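Search this site
Search Go

Visit notes: the plug cell at Hartono

In April I went along to the open afternoon at the Hartono workshop, mainly to see how they look after the small arm cell they call Conon. I keep two similar arms running at my own job, and I wanted to compare upkeep more than watch demos. The doors opened at one and I stayed until they started sweeping up.

Conon is one arm on a low stand with a two-finger gripper and a small camera at the wrist. Its job is plugging and unplugging power cords. The stand and the fingers come from a supplier called Gramumham, and the control box is from Poltari. The operator said the cell had logged 634 insertions since the last full service, and the next service is set for the end of the month.

The startup took longer than I expected. They power the box first, wait for the self-check, then move the arm to its home position by hand control at low speed. After that the operator closes the fingers on a steel gauge pin and reads the opening on the screen. If it is off by more than the limit on their sheet, they stop and reset the zero. On the afternoon I was there it passed the first time.
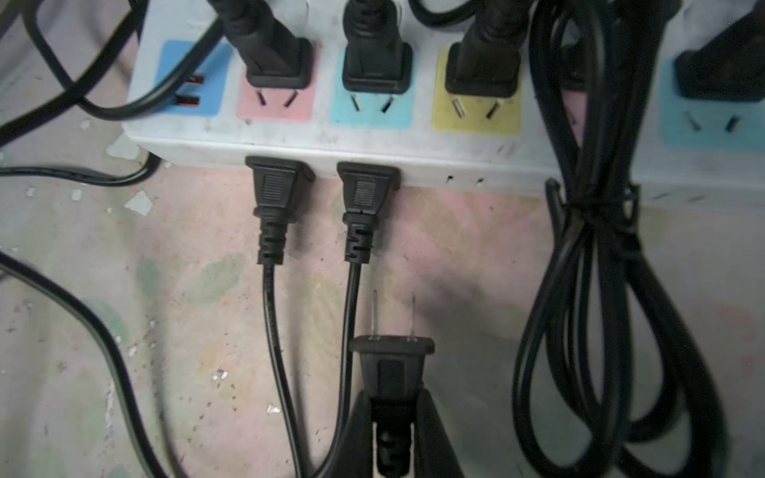
Finger pads are the part that costs them the most time. The pads are rubber, glued to the metal, and they wear on the inside corner where the plug body pushes back. A cord plug is an awkward thing to hold for this kind of work. With the fingers closed low on the body and both prongs pointing at the strip, all of the push goes through the pads, and any slip tips the prongs out of line with the slots. They change pads in pairs, never one alone. The last pair was taken off after 362 insertions, and I was allowed to handle it. One pad had a groove I could catch a fingernail in.

The wrist camera gets a wipe with a dry cloth at the start of each shift. Twice a week they check its aim against a printed card. The bracket has four screws, and one of them used to back out until they put thread locker on it. I have had the same trouble with mine and will try the same fix.

I asked about loose cords. The long ones are tied in a bundle, but loops still lie over the strip and along the floor, and the arm has to work near them. Their rule is to walk the area before each run and move anything that could catch on the wrist. The speed limit stays low for the whole approach.

Repairs are kept in a paper log by the control box. Most entries were pads, then one cable at the elbow joint, which had cracked where it bends. They now keep a spare on the shelf. Swapping it takes two people and most of a morning, mainly for the checks afterward.

Parking is behind the building and fills early. There was coffee in the front room, and the restroom is up one flight of stairs.

We use cookies to remember your settings. Accept / Manage choices

Contact | Copyright, all rights reserved | Back to top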